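From: Josiane Bailly
To: Ollemach home repair list
Date: Wednesday, June 26, 2024
Subject: Re: old desktop shuts off by itself

Hi all,

Sorry for the slow answer, I've had my sister's kids here all week and the den was full of sleeping bags! Quoting the bit I'm replying to:

> My old Gruvari tower runs fine for an hour, then just
> goes black. No warning, no error message. My son-in-law
> says toss it, but it has all my recipes and the choir
> accounts on it. Is it worth fixing? I don't want to
> spend more than 70 dollars.

Oh, please don't toss it! Mine did exactly this back in April and I was so close to buying a new one (I had the Caron catalog open and everything). Before you do anything else, get the recipes and the accounts onto a USB stick. Do it first thing in the morning, before it has had a chance to get warm. Then shut it down, pull the plug, and lay it on its side somewhere with good light.

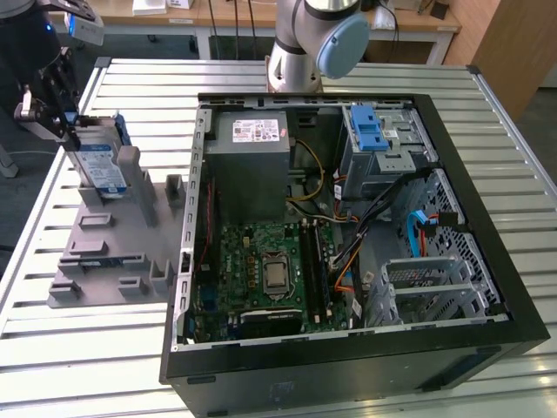 Side panel off, power supply at upper left.

If yours is anything like mine was, there's going to be dust. I had 7 years of cat in there. Take it outside, use short puffs of canned air, and hold the fan blades still with a finger while you do it. Don't use the vacuum cleaner, and don't open up the power supply itself, ever. That box can still bite after it's unplugged.

Next thing is where the computer lives. Mine was jammed into the bottom of the desk with the back pushed flat against the wall, poor thing, so all that hot air had no way out. I pulled it forward a hand's width and it was noticeably quieter the same evening.

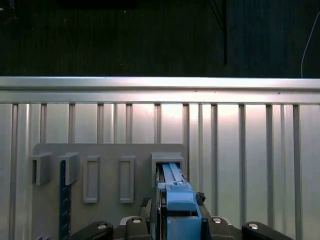 Metal wall and rail, two cables up behind.

If it still goes black after a cleaning, I'd look at the power supply. The Hidside shop on Route 307 put a used one in mine and I came in under your limit, with enough left for lunch. Call ahead though, they only have 2 people and one of them is usually out on deliveries. And take a phone picture of every plug before you touch any of them!

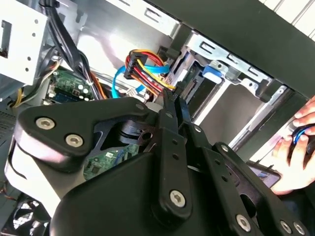
In among the cables.

One more, then I'll stop. Somebody wrote to me off list last night and I think the answer is useful for everyone:
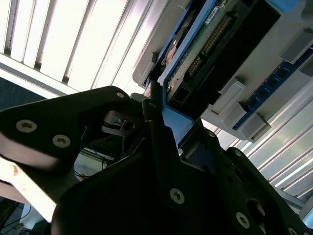 Do I need new thermal paste if I only blow out the dust?

Leave the paste alone unless you take the cooler off the processor. Once it's been lifted, wipe the old stuff away and put on a fresh dab.

Let us know how it goes, and do back up those recipes tonight. I still want the one for the plum cake.

Josiane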